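Plurna Equipment Handling System: Set-Up Guide
Section 2. Planning the Purchase

Complete this section before you send a purchase order. It covers the work survey, the simulated trial, the price worksheet and the order form. Section 3 covers delivery and unpacking.

You will need the floor plan of the room, a list of the equipment the arms are to handle, and the name of the person who can approve the budget. Worksheet 2-A is at the back of the guide.

2.1 Survey the work

1. List every job the arm is expected to do. Write one job per line, such as "move hand to front of drive tray" or "reach top of open chassis."

2. For each job, note the height of the work above the floor and its distance from the spot where the arm base will be fixed.

3. Mark each job T (done at a table) or R (done at a rack).

4. Cross out any job that is done less than once a month. You can add it back later, but it should not decide which model you buy.

Note: Most first-time buyers list too many jobs. A list that fits on one page is easier to price.

2.2 Choose a mounting

The single-arm table kit is bolted to one end of a work table. Use it for T jobs, where the chassis or other work can be set down within reach of the base. Leave the space above the work clear so the hand can come in from the top.

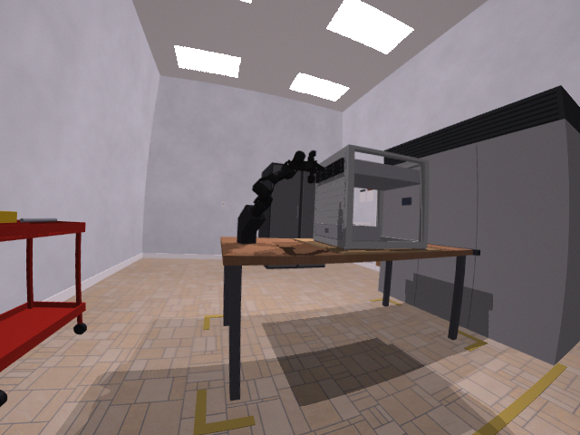 The two-arm kit costs more and takes more floor. Choose it if more than half of your lines are marked R, or if any job calls for one hand to hold a part while the other works on it.

5. Write the kit you have chosen at the top of Worksheet 2-A.

6. Measure the table you plan to use. If the top flexes when you lean on one end, budget for a new table.

CAUTION: Do not order the table kit for use on a wheeled cart. The base must be fixed to a surface that cannot roll.

2.3 Run the simulated trial

Every quote includes one simulated trial in Ullamine, our planning software. You send us the room plan and the equipment list, and we build a model of the room and run your jobs in it. The pictures in this section come from one of these trials.

7. Send the room plan with wall, door and rack positions marked. Hand drawings are fine if the measurements are written on them.

8. Give the outside size of each cabinet and the size of every handle, latch or pull the arm must reach. Measure the depth of a recessed handle as well as its width. 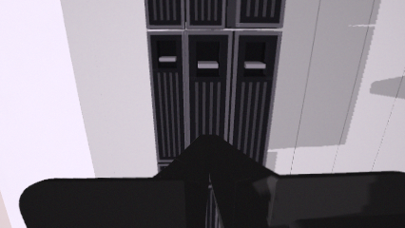
9. Allow two weeks for the model to be built. Changes to the plan during that time restart the clock.

10. When the trial is ready, go through it with the person who does the work now. They will know which jobs have been left out.

The hand view is worth the most time. Step through it slowly and check that the fingers have space on both sides at the point of contact — a hand that clears the cabinet at arm's length may still be too wide once it is close. If two pulls are near each other, check each of them separately.

11. Write down any job where the standard hand looks too wide. Price the narrow hand (Option N) for those jobs only.
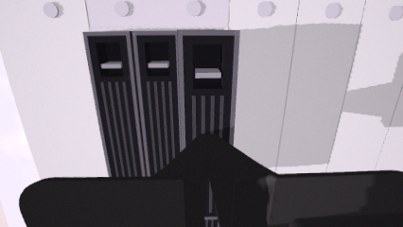 Can we skip the trial if we already own a Plurna arm?
You may skip it if the new arm will do the same jobs in the same room. For a different room or different cabinets, run it again; the fee is already in the quote.

2.4 Fill in the price worksheet

Prices below are in US dollars and hold through July. Freight and sales tax are extra.

Room model and trial: included
Narrow hand, Option N, each: 1,503
Floor work and anchoring, table kit: 3,086
Floor work and anchoring, two-arm kit: 3,286
Spare finger pads, per pair: 50

The arm kits themselves are priced by quote, as the reach and the controller vary with each order.

12. Copy the kit price from your quote to line 1 of the worksheet.

13. Add floor work on line 2. Leave it in even if your own crew will do the anchoring, and cross it out only when they have agreed to it in writing.

14. Add hands and spare pads on line 3. Order at least two pairs of pads per hand.

15. Put training time on line 4, using your own hourly rate. Two people for three days is the minimum.

CAUTION: The arm price does not include guarding. Ask your safety officer what the room needs before the budget is approved. Guarding added later usually means moving the base.

2.5 Check the floor space

For rack work, plan for the arms as well as the mount. Both arms need room to swing without touching a wall, and the lowest job on your list may set the position of the mount. 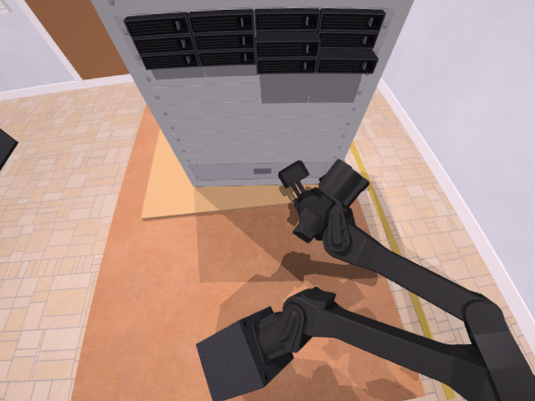 16. Mark the mount position on the real floor with tape. Mark the full swing of each arm in a second color.

17. Open every cabinet door that crosses the tape. If a door cannot open fully, move the mount and tell us the new position.

18. Remove loose mats or rugs from inside the tape before the installers come.

Note: Buyers in older buildings should have the floor load checked. At our Gostinano demonstration room we had to move the mount once for this reason, and the second anchoring was billed in full.

2.6 Place the order

19. Sign the trial report. An unsigned report holds up the order.

20. Send the report, Worksheet 2-A and the taped floor plan to Fiorella Marchetti in the order office. Orders received by noon on Monday are scheduled that week.

21. If you are buying through Tedesco, send the same papers to them and a copy to us. Their lead times are separate from ours.

Keep a copy of the worksheet with this guide. The installer will ask for lines 2 and 3 on arrival.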